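Murcombe Residency Register: review of the records system after one year of use

4 September 2024

The Murcombe Residency Register was adopted by the district of Fledham to manage applications for local resident status, on which eligibility for reserved housing plots and grazing rights depends. It replaced a paper ledger and three separate spreadsheets. This review considers how well the product serves a small public authority, and whether others should follow.

Installation was carried out by the supplier, Ongart, over 36 working days. The contract had allowed 30. The delay arose from the older entries, many of which gave a parish but no street, and which the import tool rejected without stating a reason. Staff were obliged to enter 559 records by hand.

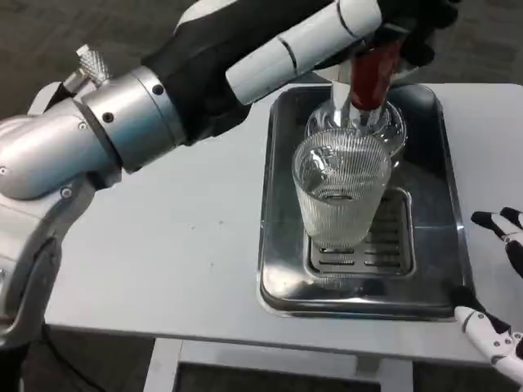 Once the records were in place, the system performed steadily. A new application can be opened, checked against the electoral roll and passed to a deciding officer from one page. Each change is logged with the time and the post of the officer making it, and the log cannot be edited. Under the former arrangement a correction in the ledger was often initialled and nothing more.

The search function is less satisfactory. It does not recognise alternative spellings of a family name, and a search by former address returns only exact matches. In a district where several villages were renamed at the last boundary review, this is a serious weakness - officers have continued to keep a printed list of the old names at the counter.

Appeals are handled in a separate section. The register sets a limit of 60 days from the date of refusal and issues a reminder to both parties. The wording of the refusal letter may be altered only by the supplier, at a charge. 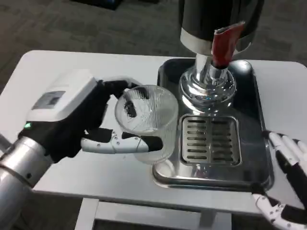 Protthorpe wrote in response to the draft of this review that its own office had met the same difficulty with letters, and had paid twice in one year to have a single paragraph amended. It added that the appeals reminders had nevertheless reduced the number of late submissions, and that it would renew its licence on that ground alone.

The point is accepted. The reminders are clear, and they are sent in good time.

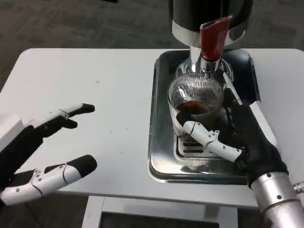 Training was adequate for counter staff and too brief for deciding officers, who received one morning in August and a handbook that describes an earlier version of the screens. A corrected handbook has been promised.

The register is recommended for authorities whose existing records are in good order. Those with incomplete or disputed entries should ask for a trial import before signing, and should obtain in writing the cost of any change to standard letters.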